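Casach

README for the robot and the recordings that came out of it

Casach is a two-armed robot built in a shared workshop in Perkthorpe over one long winter and a spring that wasn't much warmer. It does laundry, in the sense that a toddler does laundry. This file covers what's in the folder, how the recordings were made, how to load them, and which parts you should not copy if you're building one yourself.

If you only want the data, skip to "What you get". If you only want the parts list, it's in parts.txt, and I apologise in advance for the column headed "misc".

Why laundry

Every home robot project picks either laundry or making tea. The workshop has rules about kettles, so laundry it was. The job is also a good bully. Cloth folds over itself, hides its own corners and sticks to anything with a screw head showing. A robot that can stack blocks all day will meet one damp sock and lose its nerve.

The task was kept narrow on purpose. Clothes start in a basket in front of a front-loading washing machine. The robot opens the door, moves the clothes into the drum, and shuts the door. It does not choose a programme, add powder or check pockets. I don't check pockets either, so on that last point it's level with its maker.

The build

Two arms, each with a two-fingered gripper, and a camera up at head height looking down between them. The arms sit on a frame that used to be workshop shelving. Both are driven from one computer under the frame, which also does the recording.

The arm control code is called Skuslow. It began as a joke about the speed of the first version and the name has stayed accurate. There's a speed limit in config/limits.txt and I'd leave it alone until you've seen what happens when an elbow meets a shelf upright at full tilt. The upright won.

The fingers went through several shapes. Wide flat ones held cloth well and couldn't get behind a door latch. Hooked ones opened the door beautifully and then refused to let go of a jumper. The present set is narrow and pointed, and it's a compromise, so it's slightly bad at both.

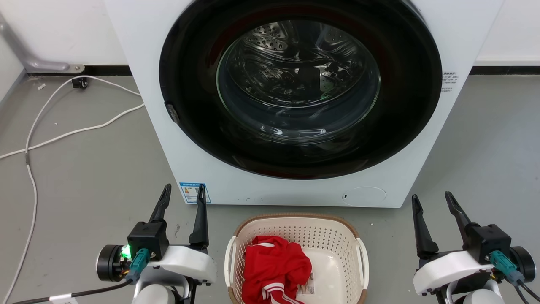 Cables took more evenings than the fingers did. For a long while the left wrist would drop out whenever it turned past a certain angle, and I blamed the code, then the power supply, then the damp. It was a plug that wanted a little more slack. Leave more cable at the wrist than looks sensible. Label both ends as well, unless you enjoy tracing wires with your cheek on a concrete floor.

How the recordings were made

Someone stands behind the robot and moves a pair of small copy arms. The big arms follow. The camera and the joint positions are saved together, and each recording ends when the door is shut or when the operator says a word that I've removed from the audio by not recording audio.

In all there were 2,821 attempts. Of those, 2,795 were saved whole. The rest were lost when the disk filled up one afternoon, which the recording program noticed and decided not to mention. It mentions it now.

Of the 2,795, six more were dropped because the camera had slipped on its mount and was filming mainly the wall. That leaves 2,789 in the release. Failures are in there too. If the robot posted one sleeve into the drum and left the shirt hanging out like a tongue, you get to see it.

What you get

recordings/ holds one folder per attempt, numbered from 0001 to 2789
labels.csv says whether each attempt worked, and if not, why not
config/ has the limits, the joint offsets and the camera settings
skuslow/ is the control code, with the comments left in
parts.txt is the parts list
mistakes.txt is longer than parts.txt

Each attempt folder has a video from the head camera, a file of joint positions for both arms, and a file of gripper openings. Times are in seconds from the start of the attempt. Angles are in degrees, because I like to be able to read them without reaching for a calculator, and yes, people have complained.

Labels

The result column has four values: done, part, dropped and stopped.

"Done" means clothes in and door shut. "Part" means something was left in the basket, on the floor or over the arm. "Dropped" means the attempt ended with an item out of reach. "Stopped" means a person hit the red button, and the notes column will usually tell you what they thought was about to break.

I did all the labelling myself in the evenings. Consistency is good up to the point where I got bored, and a second pass over the later folders fixed the worst of it. If you find one that's plainly wrong, tell me the number and I'll change it.

Getting started

Copy the whole folder somewhere with plenty of room. Run check.py first. It opens every file, grumbles about any that are short, and prints a count that should match the one above. Then run play.py with an attempt number to see the video next to the joint traces.

For training, hold back the last 200 attempts for testing. They were recorded after the final change to the fingers, so they're the closest thing to how the robot is now. Don't shuffle everything together first. I did, got marvellous results, told several people about them, and then had to go round telling them again.

Known problems

The joint offsets drift over a session. There's a fix in skuslow/offsets.py that works if you remember to run it.

The right gripper reports itself slightly more open than it is. This is noted in the config and has been left alone in the raw files.

There is a great deal of the same washing machine. A model trained on this will have firm opinions about where a door ought to be and may sulk when shown a different one.

The clothes are whatever people in the workshop could spare, so the choice leans towards things nobody would miss.

Folding is not covered. A folding branch exists and I'd prefer it if you didn't look at it.

Use and thanks

Do what you like with the recordings and the code, including selling something, though I'd be curious to hear who's buying. Please name the Casach project if you publish. Fakhoury, the repair shop two units along, lent us the machine on the understanding that it would come back with its door attached. It's due back in July.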